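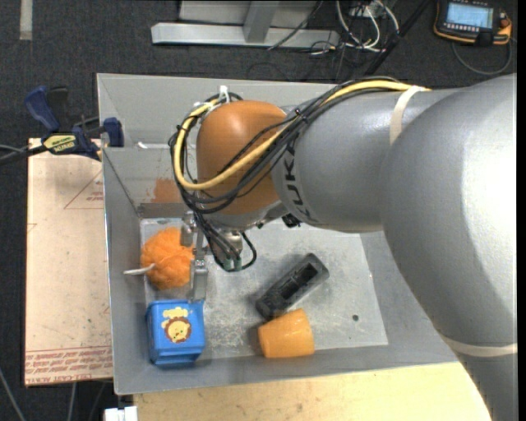 Open day at Aseck, the sorting hall

I'd been meaning to get to one of the Aseck open days for ages and finally made it in September, with my friend Thảo Từ, who likes anything with a hard hat involved. (No hard hats, as it happened. Hi-vis and a sticker with your name on. Mine said Guest 139.)

We were in the ten o'clock group and went straight into the sorting hall, and I have to say I fell a bit in love with the bins. I know! But I'd pictured plastic crates, and these are proper grey metal things with tall sloping sides and a flat floor, scuffed and scratched all over like the bottom of an old roasting tin. There's a reddish-brown smear up the inside of the one I stood by and I'd love to know the story of it. I asked our guide why the walls slope and she said it's so parts slide down to the middle instead of getting wedged along the edges, so now I want a cutlery drawer made the same way.

The hall has 60 bins in all and they get swapped round through the day, depending on what's going out to Ondis, who take most of the finished parts. Four pieces were lying in ours when we stopped, which looked very roomy after the heaped ones near the door. Thảo wanted to know what a full one weighs and the answer was 383 kilos, at which point she took a step back.

After that it was the wash room (warm, smells like a swimming pool, lovely on a chilly morning) and then packing, where they let you fold a box yourself. Mine came out wonky. Thảo's was perfect and she carried it round for the rest of the tour. The packers get through a pallet in almost 40 minutes, all brown paper and card now, and there's a wall of old Elletti labels going back years that I could have looked at for much longer than we were given.

Lunch was in the canteen and better than it needed to be. Get the bean soup. The tea was stewed, but it was free, so I had two.

A few bits if you're thinking of going. Wear flat shoes, they will turn you away in sandals. Parking is round the back by the Xolalpa warehouse and the sign is tiny, we drove past it twice. The morning group is the one to book, as the afternoon one skips the wash room. Children are fine from eight upwards, and it does get loud in the sorting hall, so take the ear plugs when they come round with the basket!

We're hoping to do the Ondis one next, if they have any places left.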